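**Ayman Lahlou** · 9/20/18

ok, craft table thread, because I finally did something about mine and I'm way too pleased with it (1/?)

Background: I have a white table. I love the white table. I have also gotten glue, ink and one whole beet on the white table. So the first thing I did was put brown paper over most of it. Big sheet, nothing fancy. Why did I wait so long!!

Second thing: trays. I used to tip everything out and then chase it across the floor. Now whatever I'm working with goes in a tray with raised sides and stays there. Mine came from Dinel, the discount place by the bus depot, 2 bucks each.

Go for a loud color, too. My first ones were beige and I kept losing stuff in them (beads, pins, my patience). Bright blue is great. Drop something purple or pink in there and you spot it right away.

Third thing is cups. Little plastic ones, the see-through kind, for anything round. Balls, beads, pom-poms, all the stuff that makes a run for it the second you bump the table. 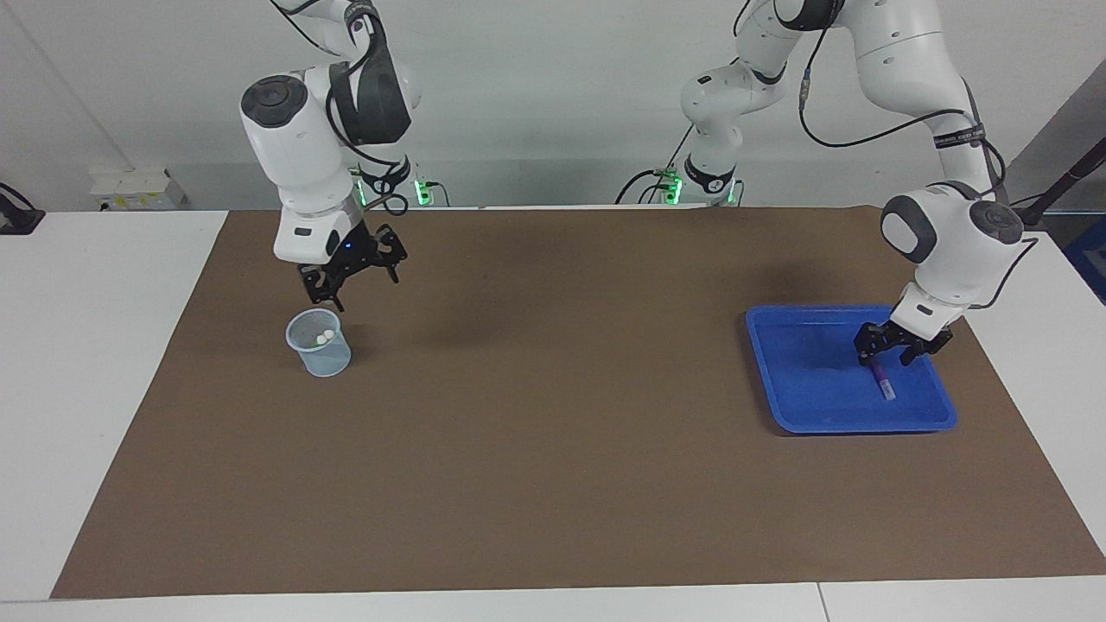

I don't fill the cups up, by the way. A couple of things in each and that's plenty. When I crammed them full I'd go in for one bead and fling six of them behind the radiator.

Also get cups with a wide rim if you can! I had some tall skinny ones from Posach and couldn't get my fingers to the bottom. Those hold paintbrushes now and they're very happy.

Someone asked about skinny things, like tubes and markers. Tray, always tray. In a cup they tip it right over. I lay them down one at a time and put each one back before I grab the next (ok, I try to).

How often do I change the paper? Whenever it gets gross. I bought a roll back in March and there's still some 17 feet left on it. Tape the corners underneath so your sleeves don't catch.

Things still not solved: glitter. I have no system for glitter. My sister says the system is not owning glitter and she may have a point.

Anyway, next up is the yarn drawer, which is a horror. If anyone has tips for yarn please send them, I'm starting after dinner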